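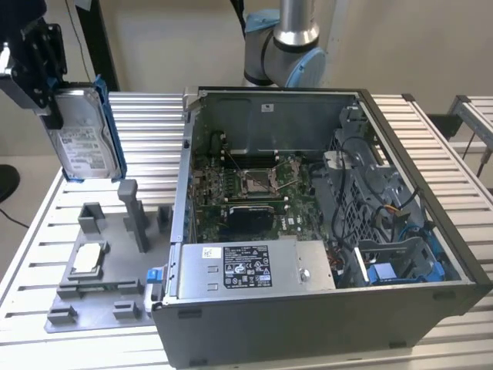 One of our club members wrote in to ask whether the arm should learn the whole PC teardown in one go, or whether we could please, please split it up, as two evenings had already gone into one long program that stopped at a different spot every time. Split it up! I wish I had said so louder in March, when we started the Halliday Club's teardown project, so let me go through the drive step the way we do it now.

Start with the tower on its side, cover off, and the power cord out of the wall. Ours is a Dell, with the hard drive in a blue plastic caddy, and the caddy gives the fingers something besides the drive itself to line up against. Get your parts tray settled before you teach a single point. If the tray moves later, every place position moves with it, and you'll be doing them all over again (ask me how I know).

Open Varano, make a new routine, and name it for the one part it handles. Then teach these in order:

1. A hover point, 200 mm above the case.
2. An approach point, straight down from the hover, with the gripper open.
3. The grip point. Close slowly and stop as soon as the caddy is held.
4. A lift point, straight up again, 200 mm clear of everything.
5. The place point.

Keep the speed at 60 percent or lower while you're learning, and lower still near the cables, which love to wander into the path. Run it 3 times with a spare drive before you trust it, and keep a hand near the stop button the whole time.

The processor gets its own routine, and a much gentler one. Lift the socket lever and open the frame by hand first, then let the arm take the chip by its edges and set it down in the tray recess. Save everything to the Mistska folder with your initials on the end, and please don't save over the Badance routines, we still use those for the memory sticks.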